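About Bincombe

Bincombe packs gift baskets. We pack them for birthdays, new babies, retirements, get-well wishes and every holiday with a ribbon color of its own, and we've been doing it long enough that some of the babies from our early orders now place orders themselves. We started in a rented front room in Barredo with one long table and a phone. We still have the table! It's in the break room, and it still has the ribbon-cutter marks along one side.

Today there are 126 of us, split between the Barredo workroom and a second, smaller one in Biltstead. Barredo does the bulk of the packing and all the shipping. Biltstead handles short runs, new ideas, and the odd requests that need a bit of thinking (a basket for a retiring beekeeper, a basket for twins who don't like any of the same things). If you've ever called us with a strange request, you probably got passed to Biltstead, and they were probably delighted.

What we do all day

A basket looks simple when it arrives on your porch. Behind it there's a lot of picking up and putting down. Candy comes to us in cartons and has to be sorted by kind, counted out, and moved to the right basket. Soft things go in first, heavy things go low, anything that crinkles goes near the top where people will hear it. Then there's the card, the bow, the wrap, and one last look before it goes in the shipping carton.

For years all of that was done by hand, every piece of it, and the part that wore people out was the lifting and moving. In a busy December a packer on our line would reach into a carton, turn, and place something down thousands of times in one shift. We had good people leaving because of their wrists and shoulders, people who loved the rest of the job. We tried lower tables, higher tables, shorter shifts and rubber mats. They all helped a little.

So we began working with robots, and we've become a bit hooked on the subject.

Robots in the workroom

Our program is called Dirkance. It got its name from a whiteboard list that was supposed to be temporary, and by the time anyone thought of something better it was already on the folders. Dirkance is the work of teaching robotic grippers to do the reaching and moving part of a packer's day: taking a single item out of a cardboard box, carrying it across, and setting it in a basket without crushing what's already there.

Anyone who has handled candy bags knows why that's hard. They're slippery and they wrinkle, they slump, and no bag ever sits the same way two times in a row. A stiff little carton is easy by comparison. And a wicker basket with a tall handle is an awkward thing to put something into, because the handle is always where you'd like your hand to be. Our packers go around it without thinking. A gripper has to be shown, many times, from many angles.

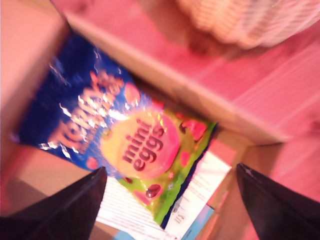
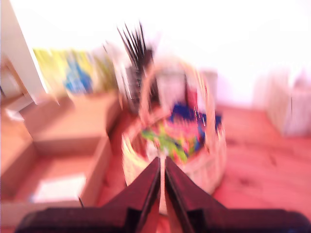 Mini eggs in the box, and the basket by the box on the wood floor.

The people doing the showing are our own packers, and this is the part we're proudest of. When Dirkance started we had 2 packers who said they'd give it a try for a month. They kept going, and then other people on the line started asking when they'd get a turn. It makes sense when you think about it: someone who has packed baskets for ten seasons knows that you pinch a bag by its seam and not its belly, and that you let go a little late so it doesn't slide. They know to tuck the last item behind the handle. None of that was written down anywhere before. Now a good deal of it is, in their own words, in a binder that has gotten so fat it needed a second binder.

What has changed for us

Quite a lot, and some of it we didn't see coming.

The job of packer is different now. We used to hire for the line and for almost nothing else. These days a packer at Bincombe splits the week between building baskets, training grippers and checking finished work, and people swap around depending on what they like. Some found out they have a real talent for training. They're patient, they notice small things, and they'll try the same reach again and again, moving the basket a hand's width each time. Others tried it and went happily back to bows. Both are fine with us.

Shoulders are better. We keep a log of aches and strains, and the pages for our last busy season were a lot shorter than the ones before. We'd like them shorter still.

The noise is different too. Packing used to be a very chatty job, and when the first grippers came in we worried that everyone would end up standing at separate stations in silence. For a few weeks that did happen. We moved the stations so that they face each other, which cost us some floor space, and the talking came back (loudly, if anyone brings up pie).

Pay was the first question everybody asked, and rightly so. We settled it before anything was plugged in. Nobody's hours were cut for Dirkance, and time spent training a gripper is paid at a higher rate than time on the line, because it's skilled work and we need people to want to do it. Those promises are written into our staff handbook, in plain sentences, on the first page.

What hasn't changed

Bows are tied by hand. We did have a conversation about it once and it was short.

Cards are written by hand too, unless a customer asks for print. The last look is always done by a person, who can pull any basket for any reason, including "it just looks sad." A sad basket gets taken apart and built again. Last season we rebuilt around 200 of them, and we think that's time well spent.

We also still choose what goes in. New candy gets tasted by whoever is in the building, new toys get dropped on the floor a few times, and new wicker gets picked up by the handle and swung. If you visit us during wicker week, stand back a little.

Where we're headed

We want the grippers to get good enough at soft and wrinkly things that no one here has to spend a whole shift reaching into cartons. They're slower than we are at that, and they get muddled by crowded baskets, where one bright wrapper lies across another and it's hard to tell where the first one ends. We're working on it. Biltstead has taken on the crowded basket problem as a sort of hobby and sends over new arrangements, each more tangled than the one before.

We also want more of our people to learn the technical side. There's a class in the Barredo break room, 10 seats, held during paid hours, and it covers everything from cleaning the fingertips to reading a motion log. You don't need any background. Several people in it had never used a computer at work before they signed up, and one group has gone on to fix problems we used to call in outside help for.

Visiting and working with us

We love showing people around. School groups, neighbors, other small companies that are thinking about bringing robots in and want to hear how it went from the folks who work beside them: you're all welcome. Call the Barredo workroom to pick a time. Closed shoes, please, and tie back long hair. You can try a reach yourself at the training station, and you'll go home with whatever you manage to get into the basket.

Openings for packers at both locations are posted on our jobs page. We train from scratch. If you can tie a decent bow already, mention it in your application.

Page last updated Apr 14, 2018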